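Home Chapters Glossary Contact

We use cookies to remember your reading position. Accept Manage settings

Filed under: Child health, Kidney and urinary tract

Chapter 4
Urinary Tract Infection in Young Children
Concetta Ruggiero

Infection of the urinary tract is a common cause of fever in babies, and it is easy to miss. A child under two can't say that it hurts to pass water. Parents are more likely to report poor feeding, vomiting or a child who is simply not himself — none of which points to the bladder.
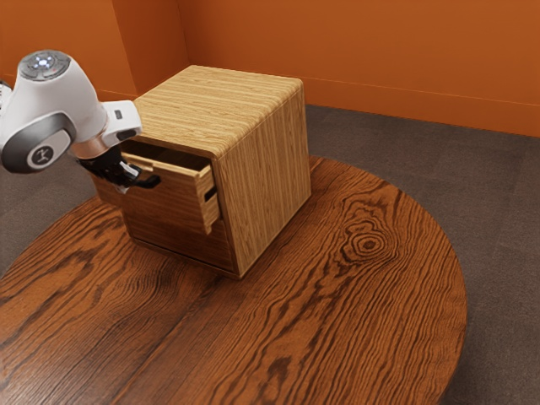
4.1 Collecting the sample

A clean catch is the usual first choice. Wash the skin with water, hold a sterile pot ready and wait. Bag samples pick up bacteria from the skin, and a positive culture from a bag should be confirmed by another method before it is relied on. If the sample can't be cultured soon after collection, it should be kept in a fridge.

Where a baby is very unwell, a catheter sample may be taken.

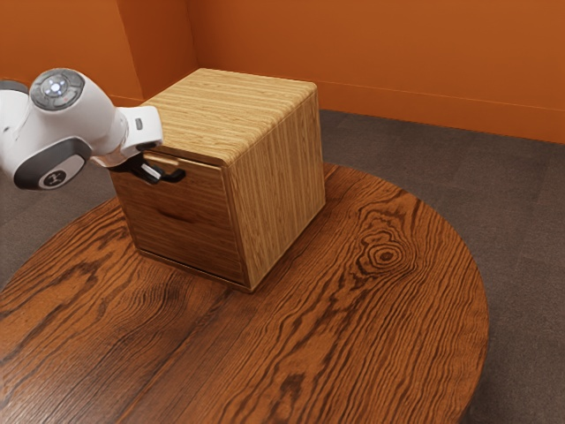

Treatment should not be held up for long in such a baby if no urine can be obtained. Blood cultures are taken as well, and the choice of antibiotic follows local advice on resistance. Doses are worked out by weight and checked by a second person. Scans are dealt with in section 4.3, together with follow-up of children who have repeated infections.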